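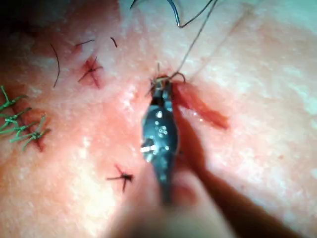
Shared Workshop Course in Small Manipulators
Handout 12: Wrist Camera and Gripper Tip for Suture Handling

Instructor: Saranya Thampi
Bench supervision: Prakash Reddy

Purpose

This unit covers the final stage of the Grelter arm build. Participants fit the narrow gripper tip, mount the wrist camera, and record short trials in which the jaws take hold of thread or the surface of the skin. The arm and base from Handout 11 must be complete before work begins.

Fitting the tip

The tip is fastened to the carrier with the two screws supplied in the Jolus kit. Tighten each a little at a time, and check that the jaws close evenly along their full length. Glossy dark metal returns small points of light to the camera. Participants should not mistake these for thread ends when marking recordings.

Camera position

The camera is set so that the jaws appear near the center of the view. At this distance the nearer part of the arm will be out of focus, and no correction is required. Lamps should be placed to one side. The instrument then casts a broad shadow, and black thread lying inside it is difficult to trace. Green thread is easier to follow against pale skin, although its short tails may hide the knot.

Records

Each trial is entered in the bench log under the participant's name, with lamp position and thread color. Loops caught around the tip are to be logged as "tangle," including cases where the jaws also hold skin. The December group logged 172 trials; their notes are kept in binder 17.

Reading for the next session: Fontana and Qin, course notes on jaw force, sections 1 and 2.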